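Entertainment News Writer, Film and Streaming (Part-Time, Remote)

Ostent is looking for a part-time writer to cover superhero, fantasy and science fiction movies and series. The job is mostly daily news: casting announcements, release date changes, trailers, and what directors and actors say in interviews. There is also one longer piece a week, which can be a review, an explainer or a ranked list.

We are a small site. The movie desk is run by Mirsad Vidmar, with Jayson Macapagal editing the streaming pages and the weekly newsletter. The newsletter goes out every Friday to 3288 subscribers. The new writer will report to Mirsad and will write for both sections.

What you will do

Write three or four news posts per shift, most of them between 250 and 400 words.
Find the original source for every story and link to it. If a trade publication reported it first, the credit goes in the first paragraph.
Write your own headlines and the short summary that appears under them.
Choose pictures from our library or from studio press kits and write the captions.
Update older posts when a release date moves or a role is recast.
Write one longer article a week, agreed with the desk by Monday evening.
Take a turn at covering trailer drops and award nominations live, usually once a month.

Shifts are four hours long, four days a week. The early shift starts at 7 a.m. Eastern and the late shift starts at 2 p.m. You can ask for one or the other, but we can't promise the same one every week. Convention weekends are busy and we expect everyone on the desk to work at least one of the two days. Those hours are paid at time and a half.

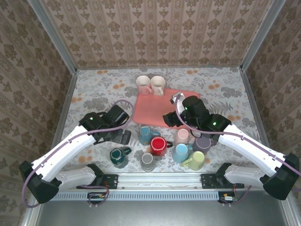
Ten mugs, two of them on a pink napkin.

How we handle rumors

A lot of what circulates about big franchises is rumor, and we do publish some of it. Every rumor post carries a label at the top and says plainly where the claim started. We do not run a rumor from a single anonymous social media account. We don't publish plot leaks in headlines, and spoilers for a new movie stay below a warning for two full weeks after it opens. If we get something wrong, the correction goes at the top of the post with the time it was made.

Please read this part twice before applying. Two writers in the past have left over it, and we would prefer to know early if you disagree with the policy.

What we are looking for

At least one year of regular published writing, paid or unpaid. A personal blog or a college paper counts.
Clean copy. Mirsad edits everything, but he is handling several writers at once and there is little time for rewrites.
Good knowledge of the main comic book movies and shows of the past 15 years, and interest in at least one area outside them. Animation, horror and video game adaptations are where we are thinnest right now.
Comfort with a content management system. Ours is called Flevard. It takes a day or so to learn and we will walk you through it.
A reliable internet connection and your own computer.

You do not need a journalism degree. You do not need to live near the office, although you must be allowed to work in the United States.

Pay and terms

Pay is $576 a week for the regular 16 hours. Longer features that go past 3000 words are paid separately, at a rate agreed before you start writing. We reimburse movie tickets and up to two streaming subscriptions. There are two weeks of paid leave in the first year. The contract is for 12 months and can be renewed – most have been.

The first four weeks are a trial period at full pay. Jayson will go over your posts with you at the end of each week during that time.
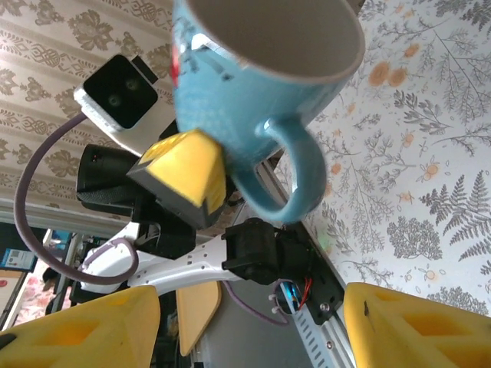 Light blue mug, cream on the inside.

How to apply

Send one email with the following:

A short cover letter, one page at most. Tell us which movies or shows you follow most closely.
Links to three published pieces. At least one should be a news post.
A sample news post of 300 words, written for us, on any casting or release story from the past seven days. Include your headline and your source link.
The shift you prefer and the earliest date you could start.

Put "Film and Streaming Writer" in the subject line. Attachments should be PDF or plain text. Please don't send video or audio.

Applications stay open through the end of November. We will reply to everyone. Those on the short list will have a video call with Mirsad and Jayson, followed by a paid two-hour test shift in a practice copy of the site. Sample posts sent with applications will not be published.

Questions about the job can go to Jayson Macapagal at the same address used for applications, which is listed on our contact page. He answers email on weekday mornings.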